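Trollell Community Help > Offices and Shared Rooms > Furniture care

Dull patches on white tabletops after cleaning

Posted by Siltow_Facilities

Our office maintains 22 white tables in a shared building in Jimgate. Since August, several tops have developed dull patches that remain after wiping. The cleaning contractor uses a general-purpose spray at full strength. Please advise whether the surface is damaged or whether this is residue – and how it should be treated.
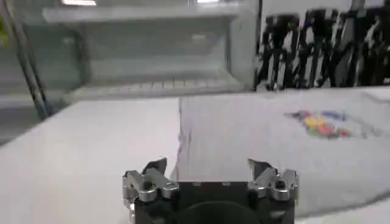

Replies (3)

Kettani Surface Care Desk
Patches of this kind are most often dried cleaner. The following procedure is recommended:
Mix 4 drops of plain dish soap into a quart of warm water.
Wipe a small test area with a soft cloth and leave it for 10 minutes.
Rinse twice with clean water and dry with a second cloth.
If the test area matches the rest of the top, treat the whole table. If it remains dull, the finish may be worn, and further washing will not restore it. Abrasive pads and powders should not be used.

room605
Same trouble in our building. Vinegar worked for us.

Jimgate Tenants Office
Vinegar is not advised until the maker of the tables has confirmed that the finish will tolerate it. We agree with the procedure given by Kettani. Please also ask the contractor to dilute the spray according to its label – our own tables required a second rinse before the streaks cleared. Tenants in Jimgate may request a copy of the cleaning schedule at the front desk before 4 p.m.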